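Knees, and the back nine at Wostance

So I walked eighteen on the weekend for the first time since August. Walked it. Carrying. And I am typing this with my feet in a bucket, so keep that in mind if the spelling goes.

I've been a cart person for two years now. Didn't plan on it. My right knee went funny, the physio said rest it, I heard "hire a cart forever", and that was that. It creeps up on you. First it's only when it's hot. Then it's only the hilly courses. Then you're driving forty metres from the green to the next tee with a sausage roll in your lap and wondering why your trousers don't do up.

Wostance is not a flat course, for those who haven't played it. The front nine is kind enough. You go out along the creek, turn at the pump shed, come back with the wind behind you if you're lucky. I was even par for the first four holes and already telling myself stories about it. Then a seven. Then another seven. Normal service.

The back nine is where they've put all the hills. Eleven goes straight up. Twelve goes straight up again, and somebody thought it would be nice to put the tee another thirty steps above the green you just finished on. I sat on the bench at twelve and let two groups through. Nice people. One of them offered me a banana and I took it.

Things I'd forgotten about walking:

You get time to cool off after a bad shot. In the cart I'm at my ball in ten seconds, still cross, and I hit the next one cross as well. On foot I had a good couple of minutes to mutter and look at magpies. By the time I got there I'd mostly let it go. I reckon that was worth three or four shots, easy.

You see the hole properly. I never knew there was a bunker on the left of fourteen. Never. Been driving past it on the other side, on the path, for two years. Found it this time. From the inside.

Your bag weighs more than you think. I took everything out afterwards and laid it on the garage floor. Two umbrellas (why), a jumper I'd accused my brother in law of pinching, over 36 balls, most of them not even mine, and a full bottle of sunscreen that had gone off. Plus the rain gear, plus a ball retriever I bought in a panic and have used once. No wonder my shoulder's got a groove in it.

So the bag is getting a clean out. Six balls, one glove, a few tees, water, a snack. If I lose six balls I should go home anyway.

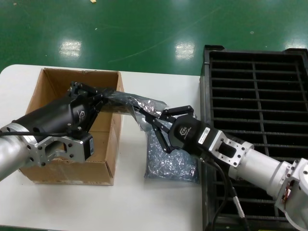
I did think about buying a push buggy. Looked at the Flasteris one in the pro shop, three wheels, folds down pretty small, has a little holder for your drink. Lovely thing. But it has to fit in the Honda along with the clubs and the dog's crate, and I measured it up in the carpark with my hands like a fisherman and I'm not sure it does. The crate isn't coming out. The dog would know.

Also looked at shoes. Mine are done. The spikes on the left one have worn down to nubs and I slid on the bank beside sixteen and went down on my backside in front of the ladies' comp. Got a polite clap. I've got my eye on a pair of Vinusens without spikes, just the rubber bumps, but people keep telling me they're no good in the wet. Anyone wearing them? Leave a comment, I do read them, even the rude ones.

Score, if you must know, was 97. My best with the cart this year is 94, so I've given up three shots and gained a pair of blisters. But I'd have taken a hundred and ten. I finished. Nothing hurt in the knee until seventeen, and even then it was more of a grumble – the sort you can talk over.

The putting was shocking. Three putts on five, nine, ten, thirteen and the last. I'd blame tired legs but I do that in the cart too. There's a practise green right beside the carpark and I walk past it every single time on my way to the bar. Might stop next time. Might not.

Physio was pleased when I rang. Well, she said "all eighteen?" in a voice, and then she said she was pleased. I'm meant to do nine for a while and build up to it. Fair enough. Nine then, front side only, twice a week if the weather holds, and heel raises on the back step while the kettle boils. I'm up to two sets. The neighbour can see me over the fence and has started waving.

Booked in for the early nine next week, first group off. Water in the bucket's gone cold so I'm off to find a towel and some bandaids.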